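Progress report: Parri Play Garden, second stage
Jun 22, 2021

Dear Ravindra,

You asked for something shorter than last time, so I'll try, though you know what I'm like once I get going on the garden. The short version is that the stream is dug, the storyteller's circle has its seats, and the mosaic is behind but not by as much as I feared in the spring.

I'll start with the stream because it's what everyone asks me about at the gate. Tarun Nishad and his crew finished the channel a fortnight ago and it curls round the old lime trees just as it does on the plan (we lost one small bend to a gas pipe, which I did moan about, but the path is better for it). The lining is in and the pump is ordered from Brirnex. They've quoted us six weeks, so the children will be splashing a bit later in the summer than I'd promised them. I've said sorry to both schools already and Parri Primary took it very well. The other one less so!

Then there's the otter. You'll remember the whole garden is built round the tale of the otter who stole the miller's bell, and that we had two versions of it, one from each side of the river, with two very cross sets of grandparents. Elis Gronow has sat down with both lots over a great deal of tea and written a telling that keeps the bell and the flood but leaves open who was in the wrong. It goes on the stone slabs beside the path, in short bits, so a child can hop from one to the next and get the story in order. I read it aloud to my own two at bedtime and they wanted it again, so I'm calling that a pass.

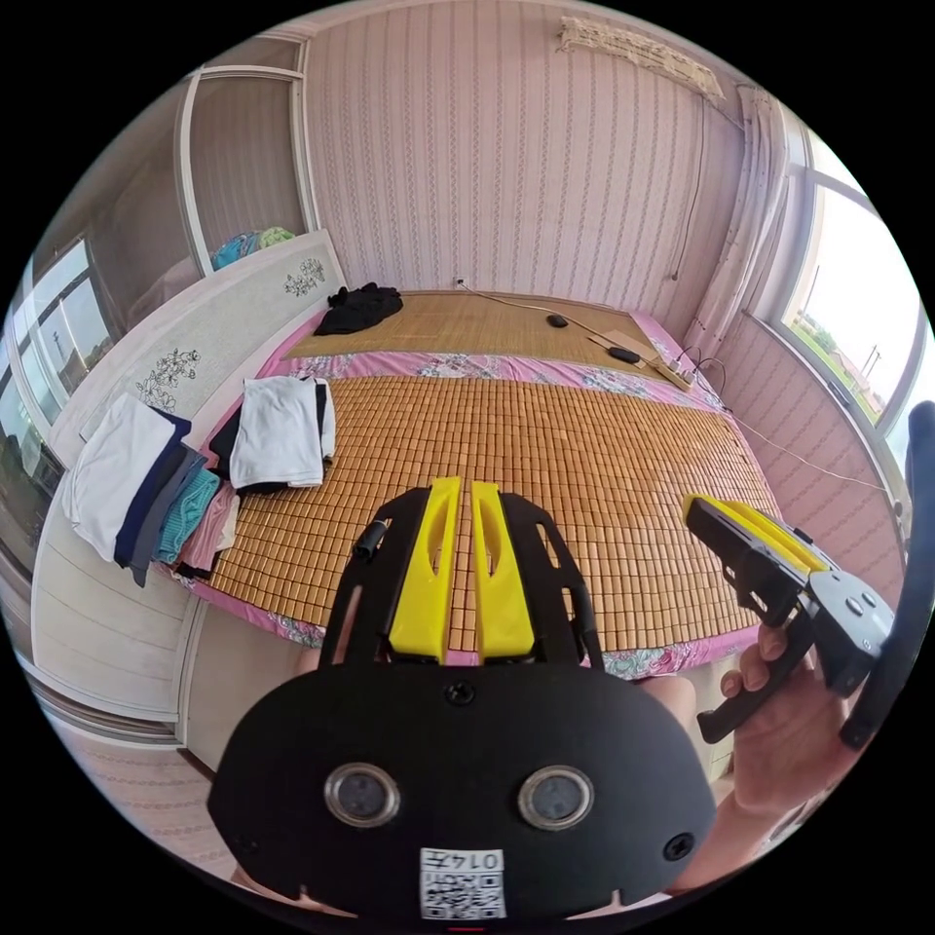 The mosaic wall is where I need a bit of your patience. Jurgita Hunt is making it with families from the estate, and her drop-in sessions have been so popular that she's had to run extra ones, which is lovely, but it means she's been teaching when she'd meant to be tiling. We've had 664 tiles made so far out of the 3,000 we want on the wall by October. The colours have settled down at last: greens and browns for the banks, deep blue for the water, and for the bell a really bright yellow, the same sort as the two upright fingers on that black gripper in the photo. I'd been arguing for gold, and I was wrong. Jurgita held a test piece up against the brick on a grey afternoon and you could see it from the bus stop. So yellow it is, and she's mixing the glaze herself.

Money next. We're on budget for the digging and the slabs. The seats came in a little under because Vimell let us have oak they'd cut for another job, and I'd like to move the saving across to Jurgita's extra sessions if you're happy with that. The one new cost is £4,000 for the handrail on the slope, which the access review asked for and which I think we should have had in from the start. Ignacio Crenshaw at Makier has drawn it up with a wavy top edge so it looks like part of the river. I've put his drawing in with the invoices. Could you let me know on both of those before the July payment goes out?

We also held our first open afternoon, with 39 people through the gate in spite of the drizzle. A few asked about toilets (fair enough) and the nearest ones are still the library's, so I'm talking to them about longer opening in the holidays. One gentleman wanted the whole thing turned back into a bowling green. I gave him a biscuit and wrote it down.

Still to do before my next report: get the pump in, lay the last of the slabs, plant up the banks, and fire the next big batch of tiles. The planting I'd like to do with the schools once the new term has settled. Come and bring your wellies.

All the best from a rather muddy site office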